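Vindum Low Toy Shelf Review

Posted March 15, 2022
Filed under: Storage, Kids' Rooms

We bought the Vindum low shelf in January to replace a toy chest that had stopped working for us. The chest held plenty, but everything small went to the bottom, and our kids would empty the whole thing to get at one piece. I wanted open shelves low enough for a toddler and bins that could be carried to the table and back.

I paid $97 for the shelf with its bins. Shipping was extra. The wall strap comes in the box, but the screws for it do not, so check what kind of wall you have before you start.

Size and fit

The shelf is 30 inches wide and 11 inches deep. That depth was the reason I picked it. Our playroom is also the way to the back door, and most of the toy shelves I looked at stuck out too far. This one sits under the window and the door still opens all the way.

The shallow depth has a cost. Large board games have to go in the short way and they hang over the front. Picture books fit fine. Train track fits if you don't mind it being in a heap.
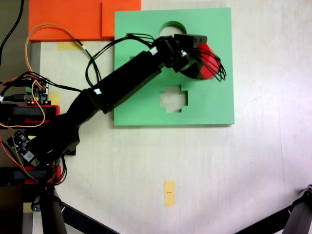 Assembly took me most of an evening. The side panels are marked with small stickers, and the stickers for left and right are close to the same color. I put one panel on backward and had to take it off again. The holes lined up well the second time. The cam locks feel soft, so go easy on them with the screwdriver. I would not use a power driver at all.

The instructions are pictures only. They are clear enough until you get to the back panel, where the drawing doesn't show which side faces out. The smooth side faces the room.

Bins

The bins are the best part. They are stiff fabric over a board base, with a cut-out handle on the front, and they slide without catching. Our younger one can pull a bin out and set it on the floor without help. The handles have held up to being dragged down the hall.

What doesn't work as well is anything with loose parts. Puzzles and shape sorters need to be kept together, and a deep bin is the wrong place for them. You end up with the board in one bin and the blocks in another. I now keep these on the top shelf, each on a tray with its own pieces. The trays are not Vindum. They came from the kitchen aisle and they fit the depth with a little room to spare.
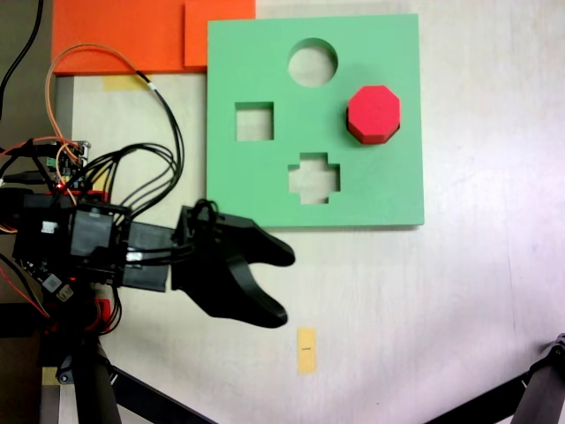

The bases of the bins are removable, so you can wash the fabric part. The tag says to use cold water and hang it to dry. I have done this twice. The first time the fabric came out a bit wrinkled and the base was hard to get back in. The second time I put the base in while the fabric was still damp, and it dried flat.

The finish

The surface is a white laminate. It wipes clean with a damp cloth. Washable marker comes off. Crayon takes some rubbing, and it left a shine on one spot where I rubbed too hard. The front edges of the shelves are covered with a thin strip, and on the bottom shelf that strip has started to lift at one corner. I pushed it back with a dab of wood glue and it has stayed.

There was a strong smell when I opened the box. I left the panels in the garage overnight and it was mostly gone by the next day.

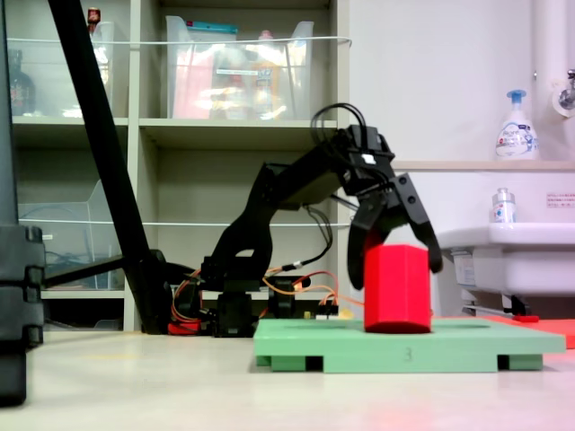

How it compares

Before this we tried the Morikawa cube shelf at a relative's house. The Morikawa is heavier and feels more solid, and it can be laid on its side, which the Vindum can't. It is also deeper, so it would not have worked in our room. If you have the space and you want something that will later hold school books, I would look at that one first.

The Vindum is easier to move. I can slide it out alone to sweep behind it once the strap is off. It is light enough that you should not skip the strap. Ours tipped forward when a child leaned on the top before I had fastened it to the wall. 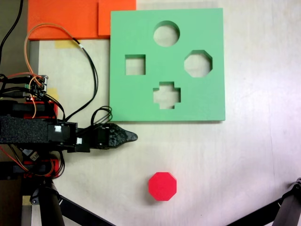 Photo: Nerimen

I wrote to the store in Ostodville about the lifting edge strip. They answered the next day and offered to mail a replacement strip with adhesive already on it. It arrived, but since the glue was holding I haven't used it.

Pros: shallow depth, bins slide well and can be washed, low enough for a toddler to reach.

Cons: confusing panel stickers, weak edge strips, no wall screws in the box.

Would I buy it again? Yes, for a narrow room. Replacement bins are sold separately, in gray or tan.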